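Sunday, equipment planning for the sorting bench

Went through the Garnbridge budget with the bench running. We have $1,900 left for consumables and small parts, and I'd like it committed before the October cutoff. First item is props: baskets, trays, and things to put on them.

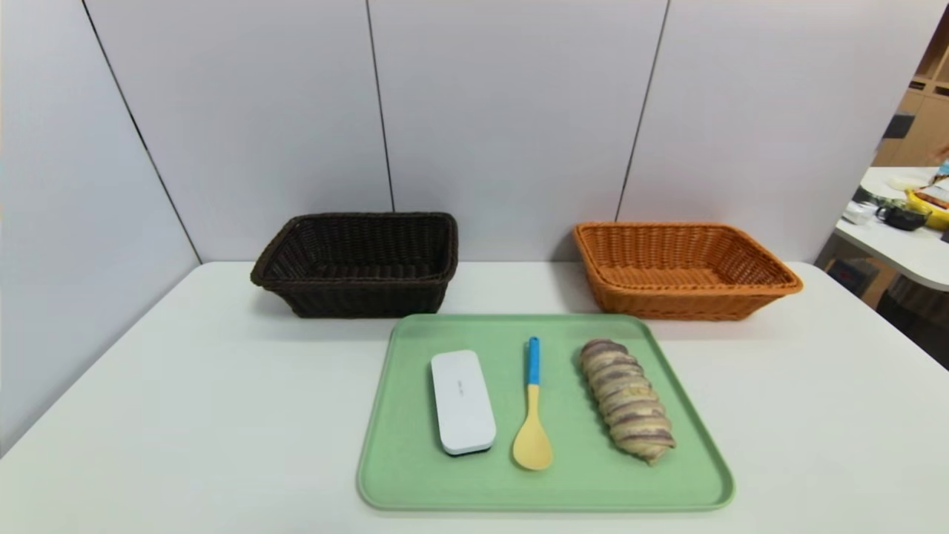
Lovstead wants 17 days for trays in any colour and freight is extra. Stanuvcombe is dearer per tray but holds stock. I'd go with Stanuvcombe for trays and buy baskets locally.

Second item is gripper fingers. A spare set is $180. We have one set in the drawer and want two more, so $360 before tax. Cable ties and sleeving can come out of petty cash.

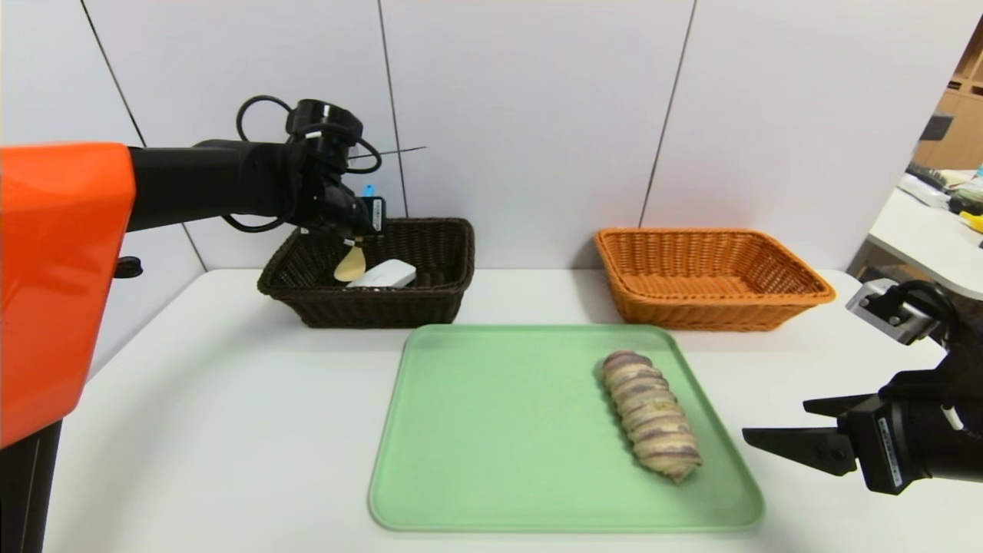 Both arms at the bench, spiral bread still on the tray.

Utensils are cheap and I won't itemize them. Wrist cables I'm less sure about. The Jayawardena quote bundles them with a service visit, and we don't need the visit this quarter. Asked for a parts-only price.
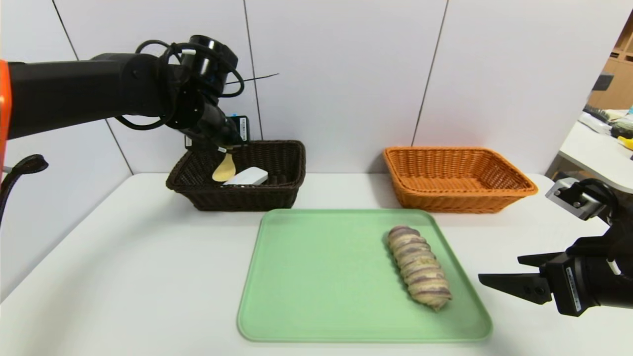 Mireille Boyer would sooner keep the service visit and drop one set of fingers, as the last visit was over nine months ago and the next quarter's rates go up. Fair point. I've left both versions in the spreadsheet.

Still to price: soft pads for the fingertips, for food-shaped items.
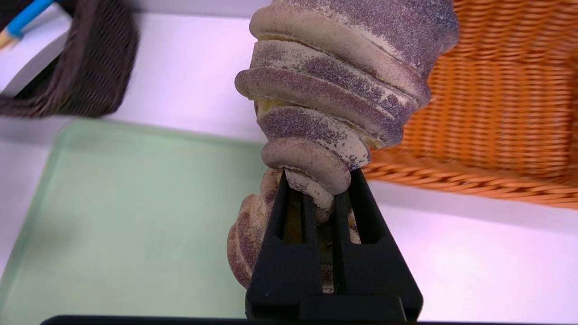
**Bernadette Collet**, lab technician, bench equipment

Pads go in as a separate line so they can be cut if the parts-only price comes back high. Order form is in the shared folder, cost centre still blank. Mireille to fill that in.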